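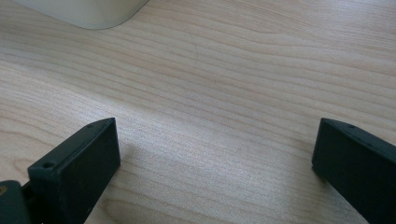

The table in March

Zihan Long had paid 900 for the table and wiped it every night. She liked the grain, the way the lines bunched up in one place and then opened out again.

Edmund Żak came over from Rarkstead to help her sell it. He bent down and looked along the top.

"Those marks won't come out," he said.

"I know."
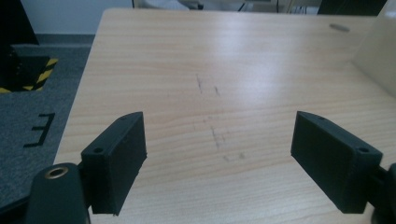 The marks, two short streaks with smudges below

She had tried soap, then a paste – neither worked. Edmund rubbed one streak with his thumb.

"Keep it," he said.

She went to find the buyer's number.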